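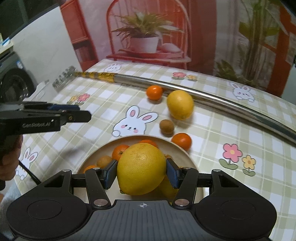

Good practice for hand-held grippers: the gallery

Welcome to our gallery page. Cameron Prendergast and I began it in May, after the Netarmont working group agreed on its house rules for recording with hand-held grippers. The rules are 36 in total and quite dry to read, so we put the ones people ask about most beside a picture of the work. The rule numbers follow the printed booklet, which you can borrow from the Lendov office.

Rule 5. Close on the fruit with both finger pads, one on each side. The yellow citrus is held this way, just over the plate. The pressure should be enough to carry the piece and no more. If the rind is marked after release, write it in the log and change the fruit for the next recording.

Rule 21. Natural clutter is allowed. Mandarins and other fruit may share one plate and may lie loose on the cloth beyond it, and a patterned tablecloth is welcome. Our colleagues at Holtska prefer a plain grey cloth, and we had a long discussion about this. In the end the rule permits both, but the choice must be written down before the first take.

Two more notes, which apply to every recording:

Cables. Check where the cable runs before you lift the gripper. It must have enough slack to reach the far side of the table, and it should never be pulled tight across the plate.

Handling of food. Fruit that was used for practice is not put back in the kitchen bowl. Please label it and keep it in the fridge at the Lendov office until the session is signed off.

The gallery is still small. If your team follows the same rules and would like to contribute, write to Cameron with the rule number and one or two sentences in your own words. We can correct the spelling, so do not worry about it.

This site uses cookies to remember your preferences. Accept / Manage settings

Recent items
Hodoroagă workshop: notes on finger pad cleaning
How we number our takes (now at 419)
Holtska and the grey cloth: a reply
Booklet corrections, May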